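Chapter 4
Comparing Grippers at the Bench

What you will learn in this chapter

After working through this chapter you should be able to plan a fair comparison between two or more grippers, choose a set of test objects, write down the conditions of a trial so that another person can repeat it, and judge if a difference in the results is large enough to be useful. You will also know how to look after finger pads during a long series of trials, and when to stop a series because the pads have changed too much.

You need the material of Chapter 3 (friction and contact) before you start. Section 4.5 uses a little statistics, but only the mean and the proportion.

4.1 Why compare at all

A student who buys a first gripper usually reads the catalogue and looks at two values, the closing force and the stroke. Both are important. But they are measured by the maker with the maker's own fingers, on a steel block, with the gripper fixed to a heavy plate. In your laboratory the gripper will hang from an arm which bends a little, or it will be held in the hand of a person who is tired after lunch. The objects will be boxes with soft corners, bags, cups and cables. The value from the catalogue does not tell you what will happen then.

I learned this in my own work. For our teaching laboratory we had to choose between two parallel grippers, which in this book are called by their product names, the Mernix and the Rista. The Mernix has the larger closing force. On paper the choice was very easy. When we put both on the bench and tried to pick up the same set of household objects, the Rista dropped fewer of them. It took us several weeks to understand the cause, and the cause was in the pads. The Mernix pads were hard and held the object on a small area, while the Rista pads gave way slightly and touched the object over a wider area. After we changed the pads of the Mernix, the difference almost disappeared.

This small story contains the main lesson of the chapter. When we say "gripper A is better than gripper B", we are very often comparing pads, or objects, or operators, and the gripper has only a small part in it. A good trial is one where you can say which part you have compared.

4.2 The parts of a trial

Every trial in this book is described with the same words, and I ask you to keep to them in your reports also.

The tool is the complete thing that closes on the object: the arms, the brackets, the pads and the screws which hold the pads. If you change any of these, you have a new tool and you must give it a new name in the notebook. We write, for example, "Mernix, hard pads" and "Mernix, soft pads". Do not write only "Mernix".

The carrier is what moves the tool. It can be a robot arm or a human hand. Tools held in the hand are cheap and quick, and for a first comparison they are often enough. They also bring a danger, because the person learns. After some time the operator knows how to approach the difficult object, and the second tool gets the profit of what was learned with the first. The cure is to change between the tools often, in an order which is decided before the session.

The surface is what the object stands on. Students forget it regularly. On a smooth table a light object slides away when the first finger touches it. On a rubber mat the same object stays and waits for the second finger. Two laboratories with different tables can find opposite results with the same tool.

The view is what the camera or the operator can see at the moment of closing. A camera mounted on the tool looks between the fingers, and it sees the pads in every picture. This has one good side effect, which we use in Section 4.4.
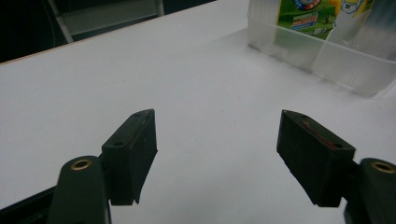

The last part is the object, and it deserves a section of its own.

4.3 Choosing the objects

There is a temptation to choose objects which you like, or which happen to lie in the room. A set chosen in this manner is usually too easy. Most people pick things that are the right size for a hand, dry, stiff, and not too heavy, and nearly every gripper can lift such things.

For the exercises in this book we use the Wostia set, which has 18 objects. It was put together for our course and you can make a similar one from any supermarket. When you make it, think of properties first and objects afterwards. Write a list of the properties that could matter: weight, width, stiffness, the roughness of the surface, the height over the table, and whether the centre of mass is in the middle. Then look for objects so that each property appears with low and high values. A full packet of rice and an empty packet of the same size make a very good pair, as only one property is changed between them.

Put at least two objects in the set which you expect every tool to fail on. If all tools succeed with everything, you have learned nothing about them. It is also useful to have two objects which you expect every tool to lift. When a tool fails with one of these, something is wrong with the bench and you should look for a loose screw before you continue.

Cardboard packages need special care. They become soft at the corners with each grasp, and after many trials you are no longer working with the same object. Buy several from the start and replace them after a fixed number of grasps.

4.4 Looking after the pads

Pads are the part which wears first. How fast they wear depends on the material and on the objects. In one long series with the Rista we made 1,000 grasps on a single pair of pads, and the rate of dropped objects was clearly higher in the last part of the series than in the first. The results of the first part were correct, and those of the last part were correct too, but they belonged to two different tools in the sense of Section 4.2.

I recommend the following routine.

Before the session, wipe both pads with a dry cloth and look at the inner faces under a lamp. Scratches across the direction of lifting are usually harmless. A polished area is a warning.

Check the screws by hand. A pad which can turn a little on its bracket will meet the object with an edge and not with the face, and this looks in the results exactly like low friction.

Write down any marks or residue before the first grasp. Colour from printed packaging can come off on the pads, and if you did not record what was already there, you cannot say later which object left it.

After the session, take one reference grasp with a smooth metal cylinder and measure the force at which it slips. Compare this with the value from the first day. When it has fallen by more than you allowed in the plan, change both pads. Never change only one.

If your camera looks between the fingers, keep one picture from the start and one from the end of each session. The pads are always in the same place in the picture, so they are easy to compare, and it costs no extra time.

4.5 How many trials

The honest answer is "more than you would like". Suppose that a tool lifts an object in eight of ten attempts and another tool in seven of ten. Many reports would write that the first is better. With so few attempts the difference can easily come from chance, and if you repeat the session on the next day, the order may change.

In the comparison which we analyse in Section 4.6, each tool made 212 attempts, divided over the whole set. This was still too few to say anything firm about a single object, but it was sufficient to compare the tools on the set as a whole. Decide before you begin which of these two questions you want to answer. The first needs many more trials than the second.

You must also decide what is a success. In our laboratory an attempt is successful when the object is lifted to a marked height, held for 4 seconds, and put down without falling over. Other definitions are possible. A group working on the Zwane controller, for instance, wanted to study gentle placing, and for them the holding time was less interesting than the last moment before release. Choose a definition that fits your question, write it on the first page of the notebook, and do not change it in the middle, even if it later seems to you too strict.

Attempts that are stopped for an outside reason, such as a cable which was caught or an operator who was called away, are recorded as "void" with the reason beside. They are not failures, and they should also not be removed from the notebook.

Questions to prepare before Section 4.6

Take one gripper which you have in your laboratory and describe it as a tool, in the sense of Section 4.2. Which parts could be exchanged without a visitor noticing?

Write a property list for a set of objects in a field that you know well, for example a kitchen or a bicycle workshop. Find one pair of objects which differ in only one property.

A classmate tested the first tool for the whole morning and the second for the whole afternoon. Name the things which could have changed in between, and propose an order of trials that would have protected the result.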